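Vuverach - Arrumação de calçado de entrada
Galeria

Atualizado em 26 de março de 2023

Esta página reúne notas e registo do trabalho de arrumação de calçado leve em pequenas prateleiras de entrada, feito para a residência Barnholm. O objetivo era definir uma disposição que pudesse ser repetida todos os dias por qualquer morador, sem etiquetas e sem caixas. Textos de Bo-ram Ha; revisão de Jong-dae Hong.

Critérios adotados

O calçado é agrupado por par e por cor. Chinelos de tira larga ocupam mais espaço em altura do que um chinelo de dedo e não devem ser empilhados, porque a tira deforma com o peso. A profundidade útil definida para a prateleira é de 300 mm. Pares com sola mais comprida ficam no chão, com a biqueira virada para a parede.

A ordem de colocação começa pelo par de uso menos frequente, que vai para o fundo. O par de uso diário fica sempre à frente. Em Barnholm foram recolhidos 11 pares no total; os de inverno seguiram para o armário do corredor e não constam desta galeria.

Limpeza prévia: pano húmido na sola, secagem à sombra, nunca junto ao aquecedor. A espuma clara mancha com facilidade e convém tratá-la em separado - Jae-in Son usa sabão neutro e uma escova de cerdas macias.

Registo

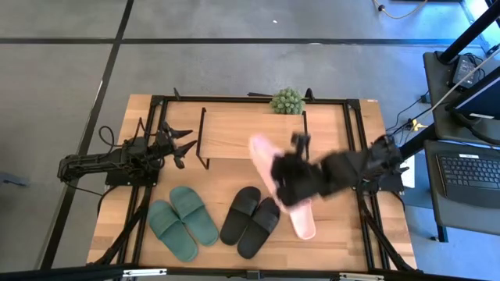
Prateleiras baixas servem bem para chinelos de tira larga, desde que a base fique desimpedida para a vassoura. A de madeira, com pés metálicos finos e pretos, é do tipo que recomendamos para vãos estreitos. À frente estão os pares verde-escuro e preto, com a biqueira voltada para a prateleira; o chinelo rosa-claro está suspenso na diagonal, com a ponta para cima. A planta redonda fica atrás, encostada à calha.

Notas finais

O modelo de prateleira é fornecido pela Dhillon em 2 larguras. Para a entrada de Todville foi escolhida a menor. Medidas e lista de material a pedido, junto de A-yeong Hyun.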